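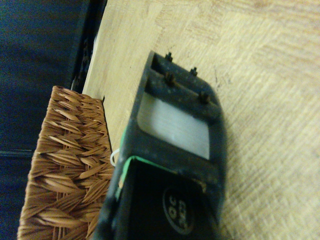
그림 5.1 손목 카메라에서 본 작업대. 검은 플라스틱 부품과 고리버들 바구니.

제5장 시범으로 가르치기: 손으로 끌기와 멀리서 조종하기

이 장에서 다루는 내용
직접 교시와 원격 조작의 차이
시범 한 편에 기록되는 것과 기록되지 않는 것
손목 시점 영상의 장점과 함정
시범의 일관성과 다양성
시범을 버리는 기준

5.1 부품 하나를 바구니에 넣는 일

사람에게 “그 까만 것 좀 바구니에 넣어 줘”라고 하면 대개 두 번 묻지 않는다. 로봇에게 같은 일을 시키려면 먼저 ‘까만 것’이 무엇인지, ‘넣다’가 어느 높이에서 손을 펴는 일인지, ‘좀’은 무시해도 되는지부터 정해야 한다. 4장까지 우리는 이 문제를 정공법으로 풀었다. 좌표계를 세우고, 역기구학을 풀고, 경로를 계획하고, 그리퍼의 힘을 계산했다. 4장 연습문제를 끝까지 푼 독자라면 그 방법이 잘 작동한다는 것과, 부품이 하나 바뀌면 주말이 사라진다는 것을 함께 배웠을 것이다.

시범 학습은 이 수고의 일부를 사람의 손에 넘긴다. 작업을 식으로 적는 대신 사람이 해 보이고, 로봇은 그 기록에서 관측과 동작의 관계를 배운다. 수고가 사라지지는 않는다. 코드를 쓰던 시간이 같은 부품을 집었다 놓았다 하는 시간으로 바뀌며, 어느 쪽이 덜 괴로운지는 취향에 달려 있다.

그림 5.1의 부품을 보자. 사람 눈에는 검은 덩어리 하나지만 잡는 쪽에서 보면 사정이 복잡하다. 위쪽 끝에는 짧은 돌기 네 개가 솟아 있고, 가운데에는 모서리가 둥근 사각 구멍이 뚫려 있으며, 그 아래로 어둡고 깊은 홈이 이어진다. 구멍 가장자리를 집을 수도 있고 몸통 양옆을 감쌀 수도 있다. 돌기를 잡는 방법도 있기는 한데, 학생들이 해마다 한 번씩은 시도한다. 왼쪽으로는 흰 선 같은 것이 밑에서 짧게 삐져나와 있어 손가락 끝을 어디까지 내릴지도 생각해야 한다. 시범자는 이런 판단을 의식하지 않고 내린다. 로봇이 배우는 것은 바로 그 의식하지 않은 판단이고, 시범자의 나쁜 버릇도 같은 경로로 들어온다.

5.2 두 가지 시범 방식

직접 교시(kinesthetic teaching)에서는 시범자가 로봇 팔을 손으로 잡고 원하는 궤적을 따라 끈다. 제어기는 중력과 마찰을 보상해 팔을 가볍게 만들고, 그동안의 관절각을 기록한다. 장점은 분명하다. 팔이 갈 수 없는 곳으로는 시범자도 끌고 갈 수 없으므로 기록된 자세는 모두 그 로봇이 취할 수 있는 자세다. 접촉할 때의 저항도 어느 정도 손에 전해진다.

단점은 시범자의 몸이 작업대 위에 함께 들어온다는 데 있다. 외부 카메라의 영상에는 팔꿈치와 소매와 때로는 정수리가 찍힌다. 이런 영상으로 학습한 정책이 실행 때 정수리를 찾지 못해 당황하는 현상은 문헌에서 좀 더 점잖은 이름인 ‘분포 변화’로 불린다. 흔한 대책은 궤적만 먼저 기록해 두고, 사람이 물러난 뒤 로봇이 그 궤적을 재생하게 하면서 영상을 다시 찍는 것이다. 물체를 처음 위치에 정확히 되돌려 놓아야 한다는 조건이 붙는다.

원격 조작(teleoperation)에서는 시범자가 떨어진 곳에서 조종 장치로 팔을 움직인다. 장치는 게임 패드일 수도 있고, 손에 쥐는 추적기일 수도 있고, 같은 구조의 작은 팔일 수도 있다. 마지막 방식에서는 시범자가 움직이는 쪽을 리더, 따라 움직이는 쪽을 팔로워라 부른다. 이 책의 실습에 쓰는 올타크(Oltach) 팔도 이 방식을 쓴다. 사람이 화면에 들어오지 않고, 관측과 명령이 같은 시계로 기록되므로 학습용 자료를 만들기에 편하다.

그 대신 손끝의 감각이 사라진다. 힘 되먹임이 없는 장치로 처음 조종하는 사람은 거의 예외 없이 그리퍼를 탁자에 대고 누른다. 리더 팔은 허공에서 멀쩡히 내려가는데 팔로워는 나무판과 씨름하고 있는 것이다. 지연도 문제가 된다. 명령과 화면 사이의 지연이 87밀리초만 되어도 초보자는 움직이고, 기다리고, 다시 움직이는 습관을 들인다. 이 멈칫거림도 충실히 기록되며, 정책은 그것을 작업의 일부로 여긴다.

5.3 손목에서 본 세계

손목 카메라는 팔이 어디로 가든 손 앞을 보여 준다. 물체가 가까워질수록 크게 보이므로 마지막 몇 센티미터를 맞추는 데 특히 쓸모가 있다. 그림 5.1은 그 대가도 함께 보여 준다. 부품은 화면을 대각선으로 가로지르다 아래쪽에서 잘리고, 바구니도 일부만 들어와 있다. 부품 오른쪽 아래는 움직임 때문에 흐릿하다. 홈 안쪽의 둥근 라벨에서 ‘CE’까지는 읽을 수 있어도 나머지 글자는 장담하기 어렵다.

한 장만으로는 알 수 없는 것도 많다. 팔이 부품 쪽으로 내려가는 중인지, 이미 한 번 놓치고 올라오는 중인지 정지 영상은 말해 주지 않는다. 그래서 많은 정책이 영상에 관절각과 그리퍼 개폐량을 더해 입력으로 받고, 때로는 앞선 몇 시점의 관측을 함께 쓴다. 여기서 욕심을 내어 과거를 길게 넣으면 정책이 장면을 보는 일을 그만두고 방금 하던 동작을 계속하는 쪽으로 기울 수 있다. 이 게으름은 5.6절에서 따로 다룬다.

배경도 무시할 수 없다. 옅은 나뭇결 위의 검은 부품은 윤곽이 잘 드러나지만, 탁자 왼쪽의 짙은 남색 면 위에 놓였다면 이야기가 달라진다. 모든 시범을 밝은 나무 위에서 찍은 팀은 ‘부품 찾기’를 가르쳤다고 믿고, 정책은 ‘밝은 곳에서 어두운 부분 찾기’를 배웠을지 모른다. 둘의 차이는 대개 시연하는 날 밝혀진다.

5.4 시범은 몇 편이나 필요한가

강의에서 가장 먼저 나오는 질문이고, 가장 답하기 싫은 질문이다. 콕브리지(Kokbridge) 실습실에서 우리는 부품 하나, 바구니 하나짜리 과제에 60편을 모으는 것으로 시작한다. 부품의 위치와 방향은 매번 바꾸되 잡는 방법은 한 가지로 정해 둔다. 사각 구멍의 가장자리를 집기로 했으면 끝까지 그렇게 집는다. 같은 장면에서 어떤 때는 왼쪽으로, 어떤 때는 오른쪽으로 접근한 자료를 단순한 회귀로 학습하면 정책은 두 동작의 평균을 내어 한가운데로 내려간다. 그림 5.1의 부품에서 한가운데는 하필 구멍이나 가로대 근처다.

몇 해 전 한 조가 편수로 승부하겠다며 2000편을 모은 적이 있다. 조원들이 교대로 조종했고, 저마다 잡는 방식이 달랐으며, 후반부에는 모두 지쳐 있었다. 조교였던 디비나 나바로가 기록을 넘겨받아 훑어본 뒤 보고서 여백에 적은 평은 짧았다. “성실함은 인정. 어느 수요일 오후의 것은 전부 버릴 것.” 그날 오후의 시범에서는 그리퍼가 바구니 테두리를 스치며 들어가는 경우가 유난히 많았는데, 학습된 정책은 그 동작을 가장 정성껏 재현했다.

그렇다고 흠 없는 시범만 모으라는 뜻은 아니다. 한 번도 빗나가지 않은 시범에는 빗나갔을 때 어떻게 돌아오는지가 들어 있지 않다. 실행 중의 작은 오차는 로봇을 시범에 없던 자리로 데려가고, 그 자리에서 낸 오차는 더 먼 곳으로 데려간다. 일부러 조금 어긋난 자세에서 출발해 바로잡는 시범을 섞는 까닭이 여기에 있다. 허둥댄 기록과 바로잡은 기록을 가르는 기준은 5.5절에서 세운다.

생각해 볼 문제

1. 그림 5.1의 부품을 두 손가락 그리퍼로 잡는다고 하자. 가능한 파지 위치를 세 군데 이상 들고, 각각에서 손목 카메라가 무엇을 보지 못하게 될지 논하라.

2. 직접 교시로 얻은 궤적을 재생하며 영상을 다시 찍을 때, 부품이 처음 자리에서 조금 틀어져 있었다. 이 시범을 남길 것인가? 틀어진 정도를 어떻게 잴지도 함께 답하라.

3. 리더 팔에 힘 되먹임이 없을 때 시범자에게 접촉을 알릴 방법을 두 가지 제안하라. “조심하라고 말한다”는 이미 시도해 보았으므로 제외한다.

5.5 시범의 품질

시범 한 편을 관측과 동작의 쌍이 시간순으로 늘어선 열로 보자. 품질을 따지려면 우선 어디가 시작이고 어디가 끝인지부터 합의해야 한다. 기록 단추를 누르고 나서 자세를 고쳐 앉는 동안에도 로봇은 가만히 있는 법을 배우고 있다.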